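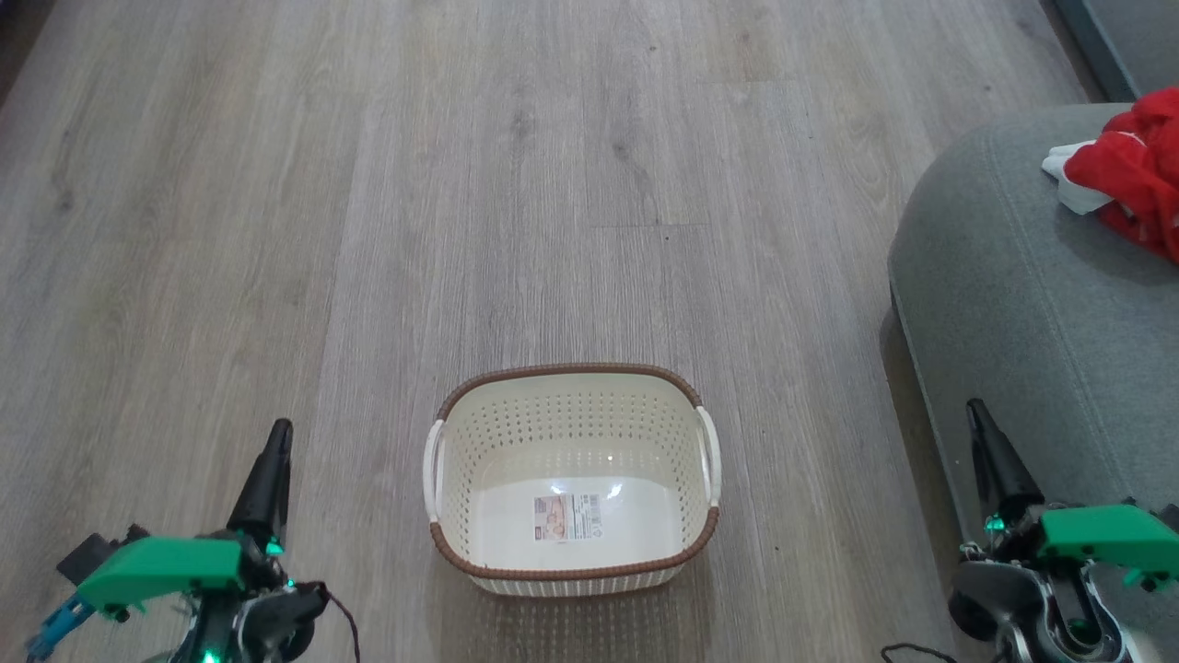

Bonjour et bienvenue chez Pendenside !

Je range chez les gens, c'est mon métier, et je ne m'en lasse pas. J'ai commencé dans mon propre salon, un mois d'août où il faisait trop chaud pour sortir, avec une montagne de linge et une seule envie : revoir mon canapé. J'y ai passé trois soirées, puis ma voisine m'a demandé de venir chez elle, puis sa sœur, et voilà comment on se retrouve avec une petite entreprise (et un coffre de voiture rempli de paniers).

Ma méthode s'appelle Cendness, un mot que j'ai inventé dans le train et que je n'ai jamais réussi à expliquer à ma banque. On prend un panier à linge vide, on le pose par terre au milieu de la pièce et on fait le tour. Tout ce qui n'a rien à faire là va dedans : le pull oublié sur l'accoudoir, les chaussettes, le plaid qui devrait être dans la chambre. Quand le panier est plein, on le vide, pièce par pièce, et on recommence. Sept minutes par tour, pas plus ! Après, on se fatigue et on se met à feuilleter de vieux magazines.

J'aime les paniers en plastique ajouré, légers, avec deux vraies poignées. L'osier est très joli, mais il accroche les mailles et je l'ai payé d'un cardigan. Pensez à décoller l'étiquette du fond avant de vous en servir – moi, je l'oublie une fois sur deux.

Le salon reste ma pièce préférée. On y mange, on y plie le linge devant un film, on y laisse traîner un peu de tout, et c'est très bien comme ça. Je ne cherche pas à transformer votre maison en catalogue ! Je regarde surtout ce qui s'accumule près du canapé et sur le meuble télé, et je laisse les murs respirer.

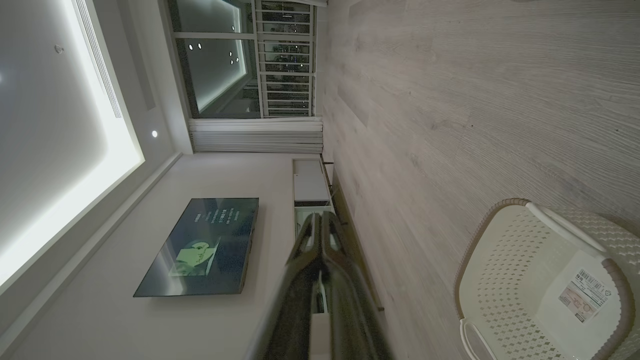 Au salon : télé au mur, meuble bas blanc et voilage à la fenêtre.

Je travaille dans le quartier Durán et jusqu'à Detuvmont, en journée ou en soirée. Une séance dure 3 heures et coûte 190 euros, paniers prêtés compris. Je vous réponds sous 48 heures, souvent avant, parfois depuis un parking. Vous pouvez rester et ranger avec moi (c'est ce que je préfère, on papote) ou filer vous promener.

Et si vous avez un peu honte de votre salon, venez voir le mien un dimanche soir.

À lire aussi
Plier un drap-housse sans s'énerver
Quel panier pour quelle pièce ?
Le meuble télé, ce grand fourre-tout
Mes tarifs et mes disponibilités

© Pendenside – Contact – Mentions légales – Haut de page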